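Search the forums
Search titles only
Advanced

Backdrop cloth for a small recording booth: weight, light spill and flat echo

Started by Nikola Đorđević, January
Filed under Sets and Staging

Nikola Đorđević wrote:

Lining a bay in a community studio with black cloth, back wall and both returns. White ceiling, white upper walls, no grid and no drilling. The booth is for spoken word, single camera, one presenter. Two questions.

1. Cloth weight. The Tromatent supplier lists a light polyester and a 283 gsm brushed cotton. The cotton costs more than double per metre.

2. Does the cloth do anything useful for the room echo, or should I budget for panels separately?

Laurier Lapointe wrote:

Buy the cotton. Light polyester has a sheen and any key light within two metres will find it. Black on camera is mostly a question of surface, and brushed cotton scatters what it doesn't absorb.

On echo, cloth flat against plaster does very little below the top end. Hang it 100 mm off the wall and you get some benefit through the upper mids. You still won't touch the boxy stuff.

Dymphna Phelan wrote:

Disagree on the weight. With no drilling you are relying on clips, and heavy cotton drags between them. You end up with scallops along the top edge and the creases fan out from every fixing point. We went to a lighter cloth for that reason and moved the lights instead. Ours is clipped straight to the wall with foam lettering on it:
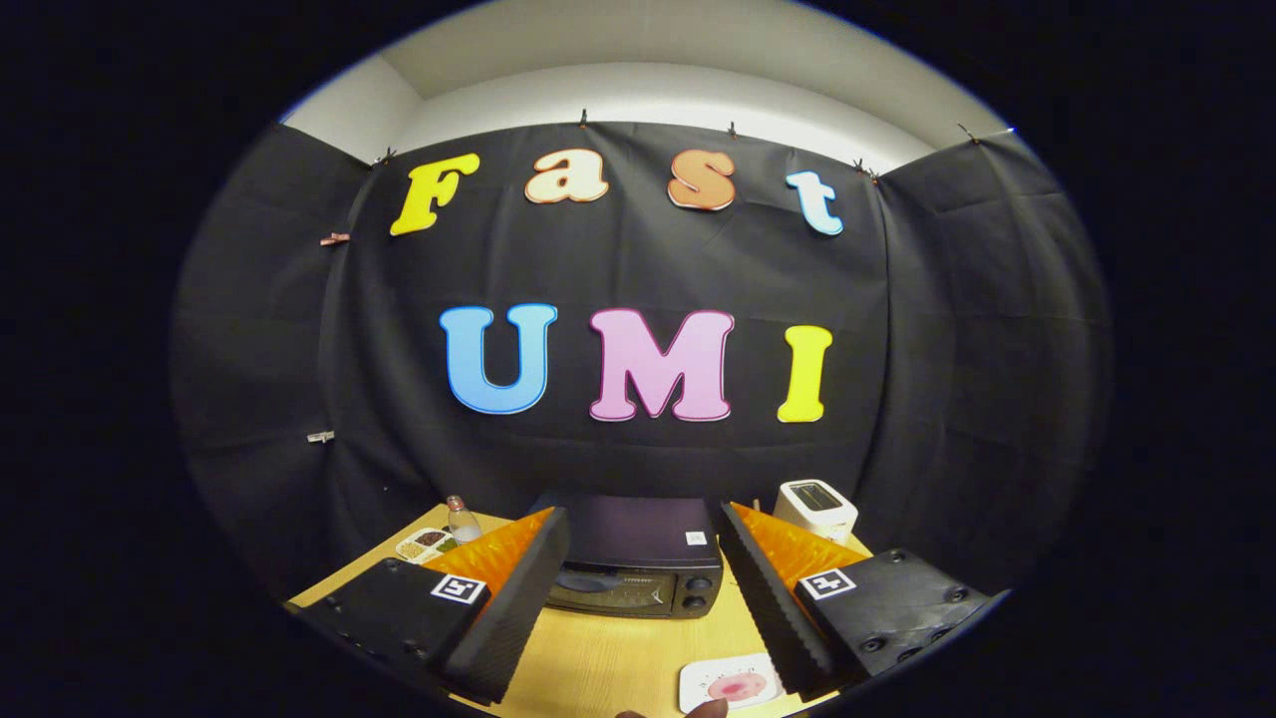 Rajitha Ranasinghe asks what the clip spacing is, and whether the sag gets worse over time. My own experience is that the cloth creeps for the first week or so and then settles, so I re-tension once and leave it alone. Spacing matters more than weight in my view. Halve the spacing and the heavy cloth behaves.

Dymphna Phelan wrote:

Spacing is uneven, I put them where there was something to grip. Creases are from storage. It was folded, and I should have rolled it.

Noémie Bélanger wrote:

Steam it in place, from the back if you can reach, and work downward. Don't iron brushed cotton, the nap flattens and you get shiny tracks that show up under a side light.

Also check the fire rating before you buy anything. Our hall wanted the certificate for the actual roll. Washing takes the treatment out of some cloths, so ask the supplier whether it is durable or needs to be reapplied.

Laurier Lapointe wrote:

Agreed on the certificate. Still don't agree that lighter cloth is the answer. Put a batten in a sleeve along the top hem and the load is spread evenly, clips or no clips. The Stistent poles are fine for this if the span is short.

Nikola Đorđević wrote:

Batten makes sense. I'll order the cotton with a 60 mm sleeve and leave a 40 mm gap at the back, which is all the depth I can spare. Panels go on the ceiling, as it's the one bare surface left apart from the floor.

Rajitha Ranasinghe wrote:

Measure before you buy the panels. Clap test at the mic position, then a sweep if you have the software. Marchand sell a grey one that is darker than white plaster on camera, and that would help with the bounce too.

Last updated: January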